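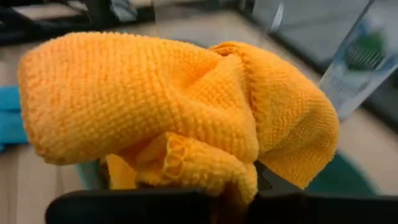 2018-02-04

Spent the better part of the day on cloths. I had meant to do the taxes.

The drawer under the sink has been sticking since December and I finally pulled the whole thing out and dumped it on the kitchen floor. Old T-shirt halves, a dish towel with a burn in it, three or four of those thin blue things that come free with glasses, and the orange microfiber ones I bought from Amosum after reading too many reviews. I don't know what I thought was in there. I had been blaming the runners.

The orange ones are my sore spot. The packet says each cloth will pick up 1000 kinds of dirt with water alone, and I have been arguing with that sentence in my head for weeks. Who made the list? Is flour one kind or does it depend on the grind? It also says no soap, no sprays, no streaks. I have used them with soap and I have used them without, and I will write down here that with soap they are a good cloth and without soap they are a cloth.

So today I tried to be fair about it. I did the big table first, since it was covered in a week of crumbs and there was the ring from the soup pot. Plain warm water, orange cloth, wrung out hard. The crumbs went. The little loops do grab things, I'll give them that, you can feel them drag a bit when you push. The ring got paler and then stopped getting paler. I went over it again with the grain and again across the grain and all I did was make a clean patch around a ring. Then I got out the green dish soap and half the T-shirt that used to be my painting shirt, and it was gone in a minute. The table is pale wood and shows everything, so there was no fooling myself about which one did it.

In defense of the orange cloth, I may have loosened the ring for the T-shirt. I thought of that at lunch and it annoyed me. A fair test would have needed two rings.

Windows after lunch. Only the one over the sink and the one on the landing, the light was going gray and I wasn't going to do them all to prove a point. The sink window had that film on it from frying. Microfiber, water only, as instructed. It looked wonderful while it was wet. Everything looks wonderful while it's wet. It dried with long smears, all slanting the same way, which I suppose tells me that I wipe slanting. Newspaper and vinegar on the landing window and that one is clear. I don't love the smell but it has never once made me a promise.

The other thing on the packet is "700 washes." I did the arithmetic on the back of the gas bill. If I washed one every Sunday it would be more than thirteen years before I could complain, and by then where would I send the complaint? They must know that. I've washed mine maybe a handful of times and the oldest already has a stiff spot in one corner. I think that was the dryer. The label says not to use fabric softener because it clogs the loops, and I never did, though I did once put one in with a load that had a dryer sheet in it, so maybe that counts against me and not them.

They also can't go in with the towels. Found that out last month. The cloths came out wearing the towels, pink fuzz worked right down into the texture, and I sat on the edge of the tub picking it off with tweezers like a fool. A cloth that needs its own laundry load is asking a lot. I now have a separate little bag for them, and a separate hook for the bag, and I can see where this is heading.

Looked up what I paid, which was a mistake. Also looked at the site again, where the set has 1136 reviews, nearly all of them five stars, and a surprising number of those say "life changing." I read two pages. One person cleaned her whole bathroom in ten minutes. I would like to see the bathroom. There was another kind made by Şimşekoğlu, thicker, waffle pattern, twice the price, and underneath it a row of people saying that the Amosum ones were no good and these were the ones that really worked. I had my finger over the button for a while. Closed the computer and went back to the floor.

What I kept: the orange cloths, folded in thirds. The best of the T-shirt halves. The burned dish towel, for the oven, as it has nothing left to lose. What went in the trash: the blue things, the sponge that had fallen down the back and turned into something like bread, and an empty bottle of Nemomia wood polish that I have apparently been storing empty for a year. I remember that polish. It was going to bring the table back to life too. It made it slippery and it smelled like a dentist.

The folding didn't last. I used one again after supper for the spilled rice, and when I was done I dropped it in a heap on the table and left it there. They won't lie flat once they've been wrung out. They ball up and hold the shape of whatever you did to them. You shake one and it sort of unfolds on one side and stays pinched on the other. The cotton ones at least fall down when you hang them up.

The drawer still sticks, by the way. Emptied to the wood, it sticks. So it was the runners after all, and I have put everything back in neatly for no reason connected with the drawer. There is a screw on the left side that I can turn with my fingers and that probably shouldn't be so. I'll need the short screwdriver, and the short screwdriver is in the Jandia box in the hall closet with the beach towels, for reasons I could have explained at one time.

I'll use the orange ones for dust and for crumbs. They are good for dust, I tried one dry along the bookshelf before bed and it came away gray and the shelf didn't. That's a fair use. I'm not going to go around saying it's life changing. And I'm going to cut the packet open tomorrow and read the inside, in case there's anything printed there they'd rather I didn't find.

Taxes Tuesday. Buy vinegar, the big one.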